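Pay for the simulator first

Veltudov sells its tabletop manipulation package on its own for 699 a year, or bundled with the Plisteck arm for a good deal more. My view is that most small workshops should buy the first and put off the second. The simulated cell includes the arm, a parallel-jaw gripper, a wrist sensor and a varnished table with an awkward grain. The stock task involves a yellow cube and a plate.
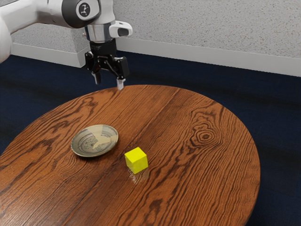

Stergiou disagrees, and wrote after my June column that a grasp tuned on rendered wood has to be tuned again on the real thing, so the licence is paid for twice. I accept the retuning. In our trial it took 4 days, against 316 logged faults that would otherwise have been found on hardware.

The package has faults of its own. Contact between fingertip and cube edge is modelled stiffly, and the manual gives friction values without saying how they were measured.
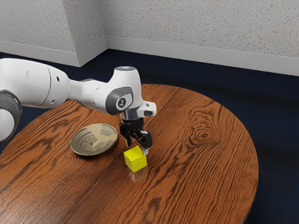
Render: Veltudov tabletop package, Matdale

Reflections in the varnish are handled well, which matters to anyone training from camera input. Support is slower than it should be at this price. I would still renew, provided the next release publishes its contact parameters.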